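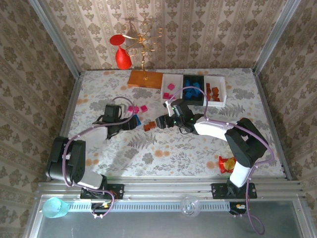
Pattern on Pattern: A Gallery of Papered Walls and Printed Cloth

Hello and welcome to the April gallery! If you've been reading along for a while you know how I feel about a plain white backdrop (it's fine, it's practical, I fall asleep looking at it). So this page is all about small spaces dressed in pattern, and what happens when you put a formal wallpaper next to a leafy tablecloth and let them get on with it.

I've wanted to do a page like this ever since I bought a box of 58 wallpaper offcuts from the Pelidano closing sale and discovered I liked nearly all of them. Most were florals, a few were stripes, and down at the bottom were the damasks, which I grabbed first and have been hoarding ever since. You don't need a whole room to enjoy a paper like that. Three little walls will do it.

One picture this time, up at the top, with my notes on the parts I like best.

The walls
Beige damask on all three sides, with the motifs in a grey-brown. I love this combination! The color stays quiet while the ornament does all the work, and with paper on the left, right and back you get a real sense of being inside something, like looking down into a dollhouse parlor with the ceiling lifted off.

The corners
Corners are where wallpaper projects go to die, at least in my house. Two upright aluminum posts stand where the walls meet at the back, and I think the clean metal line looks terrific against all those curls. If you're papering loose panels at home, a slim metal trim would give you a similar look, and it covers a multitude of wobbly cuts (ask me about the hallway).

The cloth
My favorite part! White, with grey leaves and fern fronds and then those tiny dots of peachy orange flowers. Take the orange away and it would still be pretty, but a bit sleepy. The dots wake it up. I have a Mösli table runner in a similar mood and it comes out every spring, gravy stain and all.

One of the bright things
A small blue cube, right there in the middle of all that beige and grey. It's amazing how much a single block of color can do. There's purple in the looping cables too, and I'd happily steal blue, purple and peach as a palette for a kid's bookshelf.

The front edge
An aluminum rail runs across the front of the cloth and there's a clear panel beyond it with a greyish metallic tint. Metal and something glassy next to a fern print sounds chilly when you write it down, but I find it fresh. It keeps the damask from turning into Grandma's dining room (sorry, Grandma, I loved your dining room).

If you want to try it

Start with the wallpaper and pick the cloth second. I've done it the other way and ended up with 10 samples taped to the closet door and no decision.

Let one pattern be formal and the other loose. Damask repeats in a nice stately way, so a scattered leaf print next to it feels relaxed.

Keep the backgrounds close in lightness. White with beige is easy. White with a dark green damask is a whole different project, and I'd love to see yours if you've done one!

For lining a box or the back of a cabinet I use Jornell paste, thinned a little, and a wide soft brush. Leave it overnight before you put anything back in.

Next gallery: ribbons, braids and other trimmings from the Fletitetti drawer, which has been organized exactly once and is due for another go. Send me your own patterned corners in the meantime, the messier the better.

Words by Anežka Lukáč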